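The Long Life of a Borrowed Coat
How one neighborhood keeps its winter clothes moving from closet to closet

By Matilde Barreto
January 5, 2025

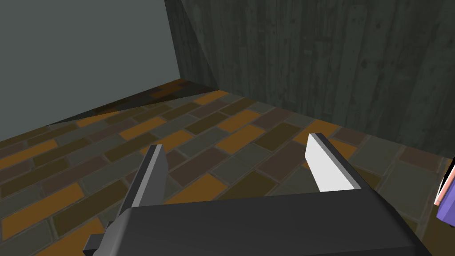 How long should a good winter coat last?

A wool coat worn by one adult and cared for between seasons can last 20 years or more, and the lining will usually go long before the cloth does.

Salvador Sequeira gave me that figure while he had a sleeve turned inside out on his counter. He has run the repair shop on Kimura Street for most of his working life, and he keeps a paper ledger of every garment that comes in. Last year it listed 574 coats. Of those, 141 were in for a new lining. Most of the others needed zippers, buttons or pocket bags.

"The shell is almost never the problem," he said. "People see a torn lining and think the coat is done."

His shop is one stop on a loop that has grown up in this part of town over the past few winters. The other is the coat library in the old Rinon shoe store two blocks north, where anyone with a card can take a coat home in October and bring it back in spring. The library owns over 200 coats. Cards are free. The only charge is a cleaning fee of $6, paid when the coat comes back.

Sofia Vilela started the library with a rack of her own family's outgrown parkas. She had three children close in age and was tired of buying the same size again and again. At first she lent to neighbors from her porch. When the shoe store closed, the landlord let her have the front room for the cost of heat.

Children's sizes go first. By the second week of lending, the small racks are down to a few light jackets, and parents put their names on a list. Adult coats move more slowly, and some people keep the same one year after year. Vilela allows this. A man who has borrowed a brown duffle coat for four winters has been told he can stop bringing it back, but he returns it every April and picks it up again in the fall.

Leonilde Rocha does the sorting. She worked for a dry cleaner before she retired, and she goes over each returned coat the same way: collar, cuffs, underarms, hem, then pockets. Anything with moth damage is sealed in a plastic bag and put in a chest freezer for a week. Down coats are washed in a front-loading machine and dried on low heat with clean tennis balls to break up the clumps. Wool gets brushed and aired, and she sends it out for cleaning only when brushing won't do the job.

She is strict about hangers. Wire ones leave a ridge in the shoulder that is hard to steam out, so the library uses wide wooden hangers, most of them left behind by the shoe store's neighbor, a suit shop called Hijazi. Heavy knits are folded.

Coats that need more than a button go down the street to Sequeira. He charges the library for materials and does the labor in the slow months. A full lining in plain polyester twill costs him $14 in cloth and takes most of a day. For a paying customer the same job is $80, and he says he talks some people out of it. If the armholes are worn through or the front canvas has come loose, he tells them so.

Not every coat is worth the trouble. Puffer jackets with glued seams are the hardest, and Rocha has stopped taking one kind of bonded fleece that peels apart after a few washes. Those go to the animal shelter for bedding.

Emmett Quintanilla borrowed his first coat two winters ago, when he moved up from Texas to take a job at the Pranance bakery. He owned a rain shell and a denim jacket. His shift began at four in the morning, and the walk was a mile and a half.

"I figured I'd buy something once I got paid," he said. "Then I had the coat, and it was fine."

He has since bought one of his own, secondhand, a navy pea coat with a ripped pocket. Sequeira fixed the pocket. Quintanilla did the buttons himself, at one of the mending evenings the library holds in its back room during the winter. The lesson that night was how to sew a shank – a short stem of thread that lifts the button off the cloth so a thick coat can close without pulling. He used a matchstick as the spacer and had to redo the top one twice.

The library takes returns through the end of April. Coats should come back with empty pockets and, if there is a belt, with the belt.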